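Lamuddale schools to require meningitis shots for older students

The Lamuddale Board of Education voted on Thursday to require proof of meningitis vaccination for all students entering grades 9 through 12, beginning with the fall term.

The policy passed by a vote of 7 to 2. It applies to the district's three public high schools and to the residential program at the Jonholm campus, where students live in shared dormitories during the week. Families must submit records to the school nurse before the first day of class. Students without records will be given 70 days to comply and may attend classes during that period.

Exemptions will be granted on medical grounds with a signed statement from a licensed physician. Requests on religious grounds will be reviewed individually by the district health office.
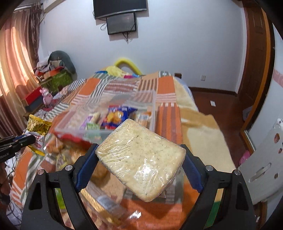 Yamuna Varghese, the district's director of student health, told the board that most families already have the required paperwork from their regular doctor. "We expect the work this summer to be mainly a matter of collecting records," she said. "Any family that has trouble finding a provider should call our office."

The district will hold free vaccination clinics in June at Titon Middle School and at the Fujimoto Community Center. Both sites will be open from 3 p.m. until early evening, and no appointment is needed. A parent or legal guardian must sign a consent form for students under 18. Forms will be available in the main office of each school.

Board member Toshio Hosoda, who voted against the measure, said he supported vaccination but objected to the possibility that students could be kept out of class once the compliance period ends. He asked that the board receive a report on the number of students affected before any exclusions take place. The board agreed to hear that report at its October meeting.

Students who transfer into the district after the start of the school year will have the same compliance period, counted from their date of enrollment.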